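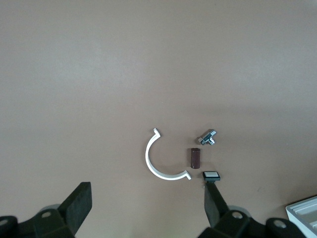 Small parts laid out on a plain surface before sorting: a white C-shaped bracket, a short dark cylinder and a metallic T-shaped fitting among them.

How to sort a tin of odd fittings

Most households have a tin, drawer or ice cream tub full of small parts left over from other jobs. Sorting it takes an evening, and after that you can find a clip or a tee when you need one.

What you need

A clear table with a plain, matt top
A shallow tray
A small parts cabinet or a set of lidded tubs
Sticky labels and a pencil
A ruler marked in millimetres
An old toothbrush

We used the Dultik cabinet with 16 drawers. Jam jars do the same job but take up more shelf.

Step 1. Tip out a handful

Do not empty the whole tin at once. Take a small handful, put it on the tray and move a few pieces at a time on to the table. Small dark parts are easy to lose against a patterned cloth, so leave the table bare.

Step 2. Split by use first

Sort by what a part does before you look at what it is made of. Start with these groups:

Brackets, clips and clamps
Pipe and hose fittings
Pegs, rods and dowels
Screws, nuts and washers
Not known

Curved brackets go with the clips, even if you are not sure what they held. Tees and elbows go with the pipe fittings. Short plain cylinders can be hard to place. If one has no thread and no hole, treat it as a peg for now.

Step 3. Clean and check

Brush off any grit. Flex plastic brackets gently and throw out any that have cracked at the bend. Look down the bore of metal fittings and run a fingertip round the thread -- a damaged one will leak.

Step 4. Measure

For a C-shaped bracket, measure across the inside of the curve. For a peg, take the length and the thickness. For a threaded fitting, try it against a part you already know the size of.

Step 5. Label and put away

Write the size on the label as well as the name. "Clip, 30 mm" is far more use than "clips". Put heavy metal parts in the bottom drawers.

The "not known" tub

Keep this one small. Go through it again in February, and recycle whatever you still cannot name. Metal pieces can go in the scrap bin at the Brisgate tip; check with the staff before leaving mixed plastics.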